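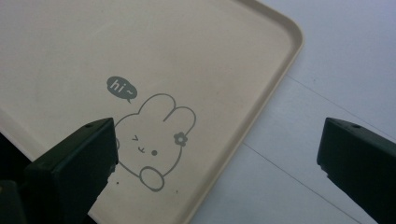

The tray with the bunny, "hi~"

14th September

Rain until lunch, so I have stayed at home and finally done the kitchen drawer. I was promising this to myself since July. When I moved to the flat in Wurkport I put everything from the old kitchen into one drawer and closed it with my hip, and it stayed like this. Each time I wanted a teaspoon I must take out first the potato masher.

I began with the tray, as it lives on top of the worktop and collects what has no other place. Under the keys, the receipts and a dry lemon was the bunny, who I had almost forgotten. It winks with one eye and has a small flower by the ears. I bought it in Borbély, the household shop near the tram stop, on a day when I felt rather alone in this town, and I think I bought it only because it said hi to me. It is beige and quite plain otherwise. I washed it with warm water and the soft side of the sponge, because I am afraid the print will go away if I scrub. The rim is where the crumbs hide. I went along it with an old toothbrush and then dried it with the blue towel.

After this I emptied the whole drawer on the bed, on a sheet. It was more than I believed. Two peelers, both bad. A corkscrew, although I don't drink wine. Many little bags of soy sauce. The instructions of the Mondier toaster, which I gave away before I even moved. I kept the instructions in my hand for a while, as if the toaster could come back, and then put them in the paper.

The cutlery is from three different lives. There are the light ones from my student room, which bend if you look at them, then the ones from my grandmother with the pattern on the handle, and then the Gandesell set I bought last winter with the discount. I paid 14 for it instead of 40 and I was so proud that I told it to everybody at work. The forks of this set I like the most. They are simple and they have a good weight in the hand. The spoons are too deep, and soup is difficult with them, but I will not complain for this price. 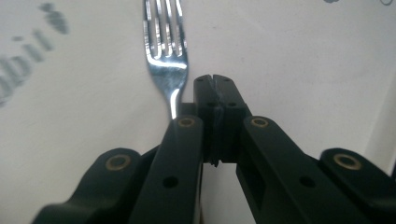
A steel fork, nice and shiny

I polished the steel things with a little vinegar on a cloth. My mother used ash for this, and she would say vinegar is for salad. It worked well enough and the kitchen smelled like pickles for the afternoon, so I opened the window and the rain came on the sill. Then I had to dry the sill also.

The student cutlery goes to the charity box. My grandmother's I wrapped in a clean napkin and put at the back, because I don't use it daily but I want to know that it is there. I was thinking a long time about where to put the big knives. In the end they went on the left, with the handles to the front, and I must remember it when I reach in without looking.

In the drawer I laid new paper, cut from the end of a roll. I measured wrong the first time — one side was too short — and I turned it and cut again. Now it lies flat except in one corner, where it lifts a bit. I put the spoons there to hold it down.

For supper I had potatoes with dill and a fried egg, and carried it to the sofa on the tray. The plate covers the bunny completely, which is a pity, but it came out again when I had finished.

Tomorrow I should call about the gas bill and buy washing-up liquid. Also onions. The shelf under the sink I don't want to think about yet.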